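Speaker notes: Writing a house manual people will use
Talk for the short-stay hosts' meeting, 22nd April
Yannick Roussel

Slot is 40 minutes including questions. Keep the talk itself under 30. Handout goes out at the end, so people look up.

Opening

Start with the phone call. Guest at the Skarnthorpe cottage rings at eleven at night to ask how the heating works. The manual is on the hall table and the answer is on page 14. The guest has read page one, which is a welcome letter and a history of the house.

Ask for hands: who has a manual? Who has reread theirs in the past year? Wait for the hands. Don't comment on the count.

Say what the talk covers: what guests ask, what order to put it in, how long each entry should be, and how to keep it current. It does not cover local laws or insurance. Send those questions to Lionel Chauvin, who has the second slot.

Part 1. What guests ask

For one season I wrote down every question that came in by phone or message. Three properties, May to October. Most of the questions fell under four headings: heat and hot water, Wi-Fi, trash, and how to leave on the last day. Kitchen questions came next, and they were nearly all about appliances.

The manual at that time had two pages on walks and half a page on the boiler. I had written what I liked writing.

Suggest they do the same log. A notebook is fine. Write the question in the guest's own words, because those are the words the next guest will look for. I had a heading called "Domestic hot water." Every guest wrote "shower is cold."

Pause here and take one or two examples from the room if they come quickly.

Part 2. Order

Put first what people need in the first hour. Getting in, lights, heat, Wi-Fi, where to park. Then what they need the first evening, so kitchen and hot water. Then the first morning. Checkout goes on its own sheet, inside the front door.

The kitchen chapter goes wrong most often. Hosts write it as an inventory. A guest can open a drawer and see the forks. What the guest can't see is which breaker trips if the kettle and the oven run together, or which surfaces you mind about.

My kitchen page has five entries: stove, toaster oven, counter, boards and knives, dishwasher. Each one has a heading in large type and no more than four lines under it.
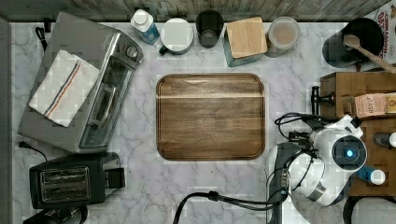
Host Notes, No. 12

The counter entry used to be a full page on the care of marble. It is now three lines. Wipe up lemon juice, vinegar, and wine right away. Use a mat under hot pans. Cut on a board. I get fewer marks now than I did with the full page, though I should say that is one kitchen and one season.

Read the old version aloud, first paragraph only. It takes almost a minute. Then read the three lines.

Part 3. Length

Rule I use: if an entry runs past four lines, it is either two entries or it has a story in it. Take the story out. If you want to keep the story, put it in a separate booklet with the walks and restaurants. People do read that, on the second or third day, sitting down.

My first manual was 39 pages. The present one is 12, with the checkout sheet on top of that. Nothing guests asked for was lost. What went: the history of the house, the warnings that repeated each other, every sentence beginning "Please be aware that," and the manufacturers' booklets, which are now in a folder in the utility closet.

On tone. One "please" per page. A manual with "please" on every line starts to sound annoyed. Same with capital letters and underlining. If everything is underlined, the gas shutoff looks no more serious than the recycling.

On give-or-take wording. "Turn the dial a little" is no use. Say "turn the dial to 3."

Translation. If half your guests read another language, have a person who speaks it check the text. Short sentences survive translation much better. At Cordier the French page told guests to "throw the towels" when I meant leave them on the floor. One family put them in the trash.

Part 4. Care instructions

This is where hosts argue, so allow time. The question is how much upkeep you can ask of a paying guest. My answer is that you can ask them not to do a thing, and you can ask them to do a thing that takes under ten seconds. You can't ask for maintenance.

Take a wooden board. "Don't put in the dishwasher" is fair. "Wash by hand and stand on its edge to dry" is fair. "Oil monthly" is a note to yourself or the cleaner and belongs on the turnover list. I have seen it in guest manuals more than once.

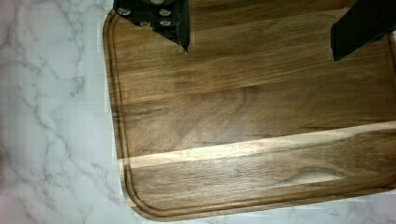 Lionel Chauvin disagrees with me on this and asked me to say so. He would leave out care instructions altogether. In his view, anything that can't stand ordinary use by strangers should be taken out of the house, and each "don't" on the page costs some goodwill at review time. He keeps two rules in the whole manual, one about smoking and one about the well.

My reply is that it depends on the price of the thing and how hard it is to replace. Let the room discuss. Five minutes at most, then move on.

Part 5. Keeping it current

Date every page at the foot. When something changes, reprint that page only. A ring binder makes this easy, and a bound book makes it impossible.

Changes I missed last year: new Wi-Fi password, bakery closed, trash collection moved to the morning. Guests found all of them before I did.

Have someone who has never stayed in the house read the manual there and try to do each thing in it. Stand back and say nothing. My tester at Mekevano could not find the water valve because I had written "behind the usual panel."

Digital versions. Fine as a second copy. Keep the paper one, as the Wi-Fi instructions are no good to anyone if they can only be read over the Wi-Fi.

Questions likely to come up

Should it have photos? Yes for the breaker box and the thermostat. Label the parts on the photo.

Laminated pages? Checkout sheet and kitchen page only.

Do reviews improve? I can't show that. Calls after nine at night went down.

If time is left, go through the before and after boiler pages on the handout. If not, point to them and hand over to Lionel. Spare copies are in the blue folder.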